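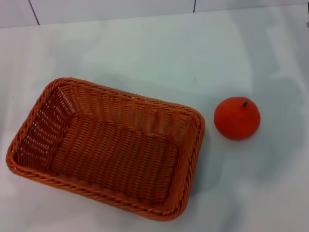
Tracing a lot owner between two deeds on Cima Street

Samira Aoun
October 3, 2020

I am working out who owned a corner lot on Cima Street before the Dondano family. The county deed index shows a sale out of the Stina estate and a later sale by Dondano, with nothing recorded between them. The later deed cites parcel 2663, but the plat that matches the Stina deed has only block and lot numbers. My grandmother always said the Khúc grocery stood there. Is there a standard way to close a gap like this without paying for a title search?

Ghada Khoury
Start with probate. If the Stina heirs divided the land by court order, the transfer may sit in the estate file and never have been indexed as a deed. Ask for the final decree and the inventory. Then pull the tax rolls year by year. They list the person billed, who may be a tenant or an agent, so treat the name as a lead. For the parcel number, the assessor should have a conversion book from the year the numbering changed. Mine was 40 pages and not alphabetized.

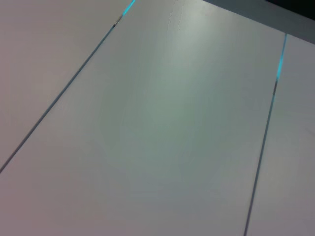
Samira Aoun
The decree is on order. The clerk found two estate files under Stina, two years apart, and I asked for both. The assessor's office is checking for the conversion book.

Guest
try city directories, the library has them. look up the grocery by street in the back half. house numbers changed on our side of town so check the cross streets too

Ghada Khoury
Agreed on the directories. Fire insurance maps will show the footprint of a store but seldom the owner. Check the grantor index under misspellings of Dondano as well, and look at the mortgage books, which are indexed separately in many counties.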